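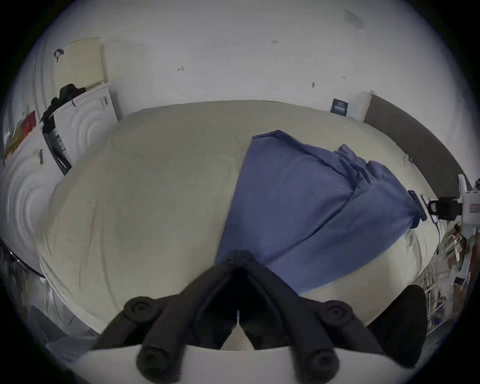

Porik hand-held gripper, household set — sold with the Lirken good practice sheet (4 pages, please read before first use). The sheet covers work in lived-in rooms: beds, wardrobes, shelves. Soft goods get their own section. A rumpled blue duvet over a cream sheet, bunched up towards one side of the matress, is the sort of job it means. Check the four round knobs before every session, no play allowed. Hands off the pivots while closing.

**House rules, short version**

- Written consent from whoever lives there. Before you unpack.
- Cords off the floor or taped down, walking route first.
- Phones, papers, post, labels with names on — out of view or covered.
- Breaks after 60 minutes, longer if the wrist complains.
- Wipe down between homes. Mild soap, no solvents on the black parts.
- Drop it? Stop, recalibrate, log it.

**In the box**

Gripper, spare knob set, hex key, printed sheet, log book. Mount not included, see Baloyi clamp range.

Order code 886. Replacement pads come in packs of 13. Sheet last revised 26 July 2018, older copys should be binned.

Bulk orders and training days: ask the Drostov desk. Next training in January, places limited.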